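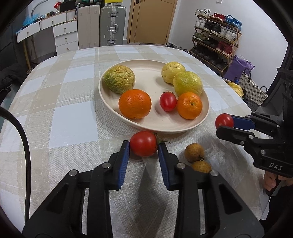
Según una participante de la edición pasada, esto de enseñar a un robot a recoger fruta suena muy bien hasta que llevas una tarde entera cogiendo y soltando el mismo tomate. Lo dejó escrito en la encuesta final y hemos preferido ponerlo al principio, para que quien se apunte sepa a qué viene.

Convocatoria de participantes
Proyecto estudiantil Bramavov, Club de Robótica Grostanis

Buscamos 12 estudiantes para el segundo turno de grabaciones con pinzas de mano. El objetivo declarado es reunir 3.000 demostraciones de agarre y colocación de fruta, y entrenar con ellas el brazo que el club quiere presentar al concurso Toltby. Digo "declarado" porque en mayo el objetivo eran 2.000 y tampoco entonces supo explicarme el equipo de dónde salía la cifra. Más datos no arreglan una tarea mal planteada, y parte del trabajo de este turno será decidir qué grabaciones van a la basura.

Qué se hace
Sesiones de tres horas, por parejas, en una mesa con fruta y un plato. Se repite el mismo movimiento muchas veces, se cambia la colocación y se vuelve a empezar. Después toca revisar y etiquetar, que ocupa más tiempo del que parece.

Qué pedimos
Estar matriculado en cualquier titulación. No hace falta programar. Paciencia, sí. También ganas de discutir: si un agarre te parece trampa, queremos que lo anotes.

Qué ofrecemos
Un certificado de participación, cuyo valor en un currículum está por demostrar. Acceso a los datos y al código. La merienda corre a cargo del club. No hay remuneración ni beca, y quien te prometa que de aquí se sale ingeniero exagera.

Qué no prometemos
Que el robot funcione en el concurso. En la edición anterior no pasó de la primera ronda.

Inscripción
Hasta el 12 de julio, con el formulario que hay en la entrada del aula Meijer. Indica tu disponibilidad por las tardes y si eres zurdo. Las parejas se publicarán en el tablón del aula.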